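Stories > Short fiction > The Drolville Road

September, by the Torby desk

She had forty-two dollars and a list for the cabin at Ilon. Bread, matches, something salty for the drive. Her brother used to do this part. He bought chips first and worried about soup later.

She pushed the cart slowly – the store closed at 6 and she had time. The snacks were where they had always been.

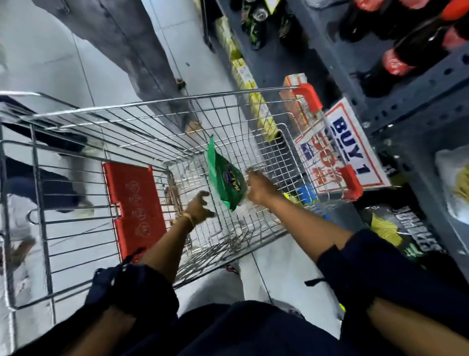
He would have eaten the whole bag before Drolville. She decided she would too, with the windows down and the radio on low.

At the register she asked the clerk if Route 377 was open. He said it was, as far as the bridge. She paid, took her change and went out to the car.

We use cookies to improve your reading experience. Accept | Settings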